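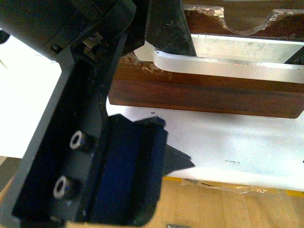 About Imoser

We make one thing – the Wovness gripper kit – and we set it up for small shops that don't have a robot person on staff. Started in September in a rented unit in Virnunthorpe, by Gadisa Dinsa and Vilja Rissanen. Four of us now. Still the same unit.

What you get: gripper, foam finger pads, mounting hardware, cables, a printed guide. $2,247 for the kit. Spare pads in packs of 3, because you will go through them. Fits most small arms – send us the model number first and we'll check before you order.

Setup is extra and worth it if it's your first one. Gadisa comes out, mounts it, teaches the first few picks with your own parts on your own table. Usually done by 4 in the afternoon. Vilja handles support after that and yes she picks up the phone.

Nearly 227 kits out the door so far, mostly wood shops, some repair benches, a couple of schools. Good with blocks, strips, panels, odd cut pieces. Not good with anything greasy or very thin, so please ask before you buy for that.

Pads wear out, we don't cover those. Everything else is covered for a year, parts and labor. Send it back and we fix it or swap it, your choise.

Visits to the unit are fine, mornings best. Bring a part you want picked up and we'll try it while your here.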